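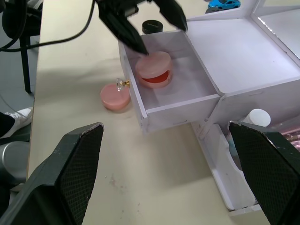 Drawer work at the Ferkbridge bench: the gripper at a round pink container in the open drawer.

Can Machines Do Chores Yet? Common Questions

Last updated 2021-06-11

This page collects the questions we get most at Nundley from people who run small shops, care homes and ordinary households. The answers were written by Brendan Flanagan and checked by Ciarán Conneely, who runs the bench tests in Ferkbridge.

Can I buy a robot that tidies my house?

No. You can buy one that vacuums a floor and one that mows a lawn. A machine that picks things up off a table and puts them where they belong is still a research project, and the ones that exist need a person close by.

Why is putting things in a drawer so hard?

A drawer has walls, and the fingers have to fit between the wall and the object. If the object is round with a smooth lid, a small error on one side pushes it away or tips it. People fix this by feel without thinking about it. Most grippers have little or no sense of touch, so the machine has to work from what its camera tells it, and its own fingers often block the view.

What about opening the drawer in the first place?

Small knobs are awkward. Clear ones are worse, as cameras have trouble with anything you can see through. A bar handle is much easier. If you are fitting out a workroom and think you may want automation later, choose bar handles.

How often does it work?

It depends on what you count. In our June trial the task was to move one small item from the tabletop to a drawer and let go of it. We ran 156 attempts and scored each one pass or fail, with no partial credit. Ciarán would like to see 100 passes in a row before anyone calls the job solved. We have never had a run like that. Our longest without a failure was 5, and we moved the table after that and had to start over.

Is it faster than a person?

Not close. One item can take the arm the better part of a minute. A person clears the whole table in that time.

Does it matter what the items are?

Yes, a lot. Boxes and bottles with straight sides go well. Flat round cases are harder to hold. Cloth, cables and bags are still poor. Lids that aren't fully shut are a problem of their own - the gripper may pick up the lid and leave the rest.

Will it work in my shop?

If you handle the same few parts in the same place all day, then possibly, and you may not need anything clever. Navaratnam, a packing firm in Cusham, uses 4 fixed arms on one line and they do the job well. They do only that job. When the carton size changes, someone has to come in and set them up again.

Does it learn from its mistakes?

Not by itself while it is working. A person guides the arm through the task many times, the recordings are used for training, and the new version is tried on the bench. Sometimes the new version is worse at something the old one could do.

Is it safe around people?

At low speed and with a stop button in reach, we are comfortable standing next to it. We would not leave one running in a home with small children.

When should I ask again?

Try us in a year or two. We don't give dates.

We use cookies to remember your settings and to see which pages are read. By continuing to use this site you agree to this. Accept Manage preferences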